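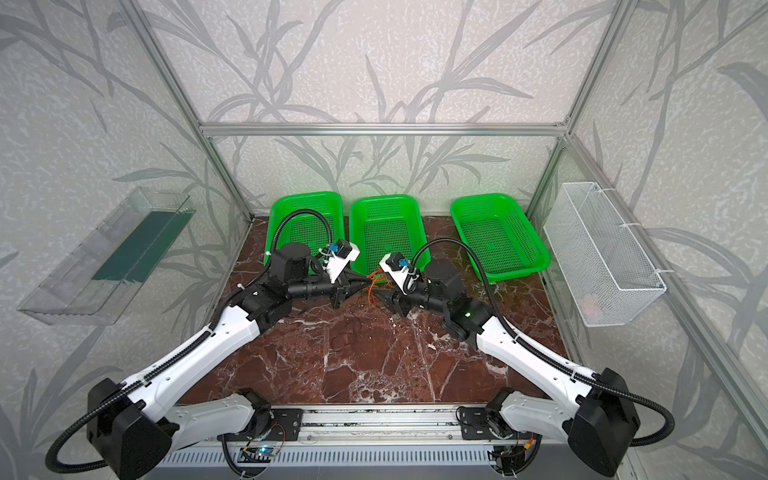 Orange wire in a heap, green baskets waiting.

13th April

Wire day! I've been putting off the sorting for weeks, and this morning I finally had a proper think about what goes where. Three green baskets along the back, that's the bit I'm pleased with. I wanted the deep plastic boxes from Fledatine to begin with, but they wanted 189 for the set (I ask you), and mesh is nicer anyway – you can see what's in a basket without tipping the lot out.

The plan is short lengths on the left, long ones in the middle, and anything with a connector or a little board on the end goes on the right. Whether I'll stick to it is another matter. Thin wire is a pain, it grabs hold of itself the moment you put it down, and I still haven't found a way of coiling it that I like. Round the fingers is quick but leaves kinks. Round a bit of card is tidy and takes all evening.

The white wire basket on the wall is held up with cable ties and I keep meaning to get proper hooks. I've got a bag of 100 ties from Qian though, so hooks can wait. I do like things hung up. It leaves the marble clear for working on, and I'm forever losing small bits when they're down among everything else. 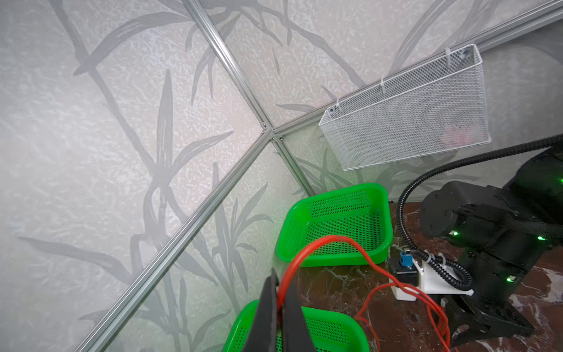 Leave the baskets alone and label the wire, came the reply when I went on about all this on the Cavenex board, because a bit of tape on each end will save you more time than any basket. Fair enough, I suppose! I've got masking tape in the drawer, and a pen that more or less works. I might try it on the red ones first and see if the tape stays put.

Must order more tape. And ring Skendau before they shut about the reel, the 90 metre one, as I can't see myself ever getting through 400.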